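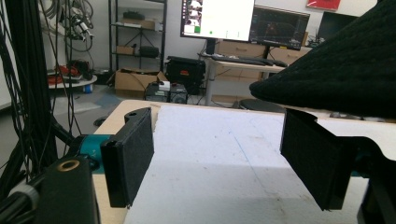
4. Setting up the work table and storage area

This section covers placement of the table, the shelving unit and the desk. Complete section 3 (Unpacking) before you begin. The instructions apply to the Caden table and the Vuvdale shelving unit. If you are using other furniture, follow the maker's instructions for load and anchoring.

4.1 Placing the table

1. Clear the floor where the table will stand. Remove cartons, straps and loose screws.
2. Set the table on its feet with the work surface facing up. Two people are required for this step.
3. Leave 70 cm of clear floor on each side that will be used for standing work.
4. Place a level on the surface, first along the long side and then across it. Turn the adjustable feet until both readings are level.
5. Press down on each corner in turn. If the table rocks, repeat step 4.
6. Wipe the surface with a damp cloth and dry it.

Note: Light scuffs on a white surface do not affect use. Do not sand them. Pen lines can usually be removed with a soft eraser or a mild household cleaner. Test the cleaner on the underside first.

CAUTION: Do not drag the table by its edge. Lift it from below.

4.2 Placing the shelving unit

1. Stand the unit against a wall, with all four feet on bare floor. Do not stand it on carpet edges or cable covers.
2. Fasten the unit to the wall with the two brackets supplied. Use wall plugs suited to the wall material.
3. Fit each shelf so that the clips are fully seated at all four corners.
4. Load the lowest shelf first. Keep heavy items below waist height.
5. Place cartons with their labels facing out. Small cartons and soft bags can share a shelf.

The maximum load is 19 kg per shelf, evenly spread.

WARNING: Do not load the unit before it is fastened to the wall. An unfastened unit can tip.

4.3 Placing the desk and monitors

1. Place the desk so that a person seated at it does not face a window directly.
2. Set the monitors side by side. Angle the second monitor inward until it can be read without leaning.
3. Place the keyboard in front of the monitor that will be used most.
4. Adjust the stool so that your forearms are level when typing.
5. When the stool is not in use, keep it beside the desk and out of the walkway.

A wall-mounted screen is covered in section 6. Until it is mounted, keep it upright and secure it against sliding.

4.4 Cables

1. Sort cables by type before hanging them.
2. Coil each cable loosely and close it with a hook-and-loop strap.
3. Hang the coils on the Clurbridge wall hooks, with no more than 10 coils to a hook.
4. Route cables that run down a post along one side only. Tie them at the top and bottom.

Note: Do not use plastic zip ties on cables that will be moved often.

4.5 Floor check

1. Fold and remove empty cartons. Close the flaps of any carton that stays in use.
2. Move cases and small equipment clear of the walkway.
3. Walk once around the table. If you have to step over anything, move it and repeat the check.

Continue with section 5, Lighting.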